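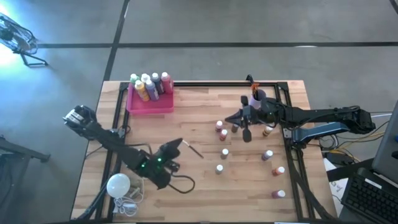

Figure 1. Station 2 with both arms, paint bottles and tray.

Progress report to the Kindotus Fund
Project: Working rules for shared robot tables (Wumulon)
Prepared by: Minoru Tanabe, project lead
Date: June 4, 2019

1. Purpose of this report

This report covers the second period of the grant. In the first period we wrote a draft of the working rules and discussed it with the people who operate the arms every day. In the present period we have used the draft in real work, and we have changed it where it did not hold. The Fund asked us to say clearly what is finished, what is late and what we want to do with the remaining money. I try to follow this order.

2. What is finished

The rules have now 6 chapters: table layout, power and stop, cables, handling of objects, recording of sessions, and behavior of people near the table. Chapters one to five are in use at all stations. The last chapter is still a draft and I return to it below.

For the test work we have chosen a sorting task with small paint bottles, brushes and a tray. It is a simple task, and it is easy to set up again after a mistake. The bottles can fall, roll and stand too near to each other, so most of the handling rules are tested in one session. In this period we recorded 3224 sessions. Of these, 308 were marked by the operator with at least one rule not followed. We read all the marked sessions and put each one under the chapter where it belongs.

The largest group was table layout. The draft said only that the table must be "in order before start", and every operator understood this in a different way. The new text says that each object used in the task must be on the start list, and that any object not on the list must be taken off the table before the arms get power. If an object cannot be removed, the operator writes it in the session note. This costs little time and the operators accepted it well.

The second group was approach to objects. Our first rule gave one closing speed for the gripper, for all objects.
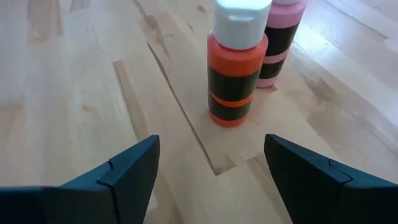

It was too slow for brushes and still too fast for a light bottle with other bottles close behind it. We replaced it by two speeds and one condition: when a second object stands directly behind the target, the gripper must open fully and stop once before it goes forward. Ewurabena Gyamfi wrote this part and tested it with both arms. She also proposed that the operator says the word "closing" aloud before the first grip of the session. I had doubts about it, but the operators like it and we keep it.

3. Cables

Chapter three took more work than planned. A cable that hangs in a loop can be pulled when the arm goes to its far position, and a cable on the table can be caught by the gripper. The rule now asks for one slow movement through the full reach, without any object in the gripper, each time a cable was moved or changed. We have ordered cable clips from Živković for all stations. The first delivery had the wrong size and was sent back. The new delivery has arrived and is paid from the small equipment line.

4. What is late

The chapter about behavior of people near the table is not finished. In our hall many persons work at the same time, and a rule which is good for one separate station can be too strict when the next bench is also in use.

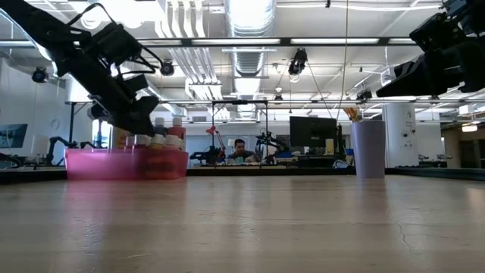

Figure 2. Sorting task with the tray, and a colleague at the bench behind.

The open question is who may stop an arm. At present any person in the hall may press the stop, but only the operator of this station may start again. Everyone agrees with the first half. About the second half there are two opinions, because at shift change it is sometimes not clear who the operator is. We now try a name card on the station, which is handed over together with the session note. I will report if it works.

Also late is the translation of the rules into the format of Zomo, our partner who keeps the training records. They changed their form in the middle of the period, and we had to begin this part again.

5. Budget

Spending is within the approved plan. The equipment line will be fully used after the remaining stop buttons are bought. The travel line is almost not touched, and we ask for permission to move a part of it to staff time – mainly for reading marked sessions, which is slow work and cannot be given to a new person without training.

6. Next steps

Chapter six will be sent to all operators for comments, and then to the Fund. After this we start a second round of the sorting task with the new handling rules, so that the marked sessions can be compared with the present ones. The complete rules, with the start list and the session note as attachments, are planned for September. If the Fund wishes to visit during the second round, please write to Ewurabena Gyamfi, who keeps the station schedule.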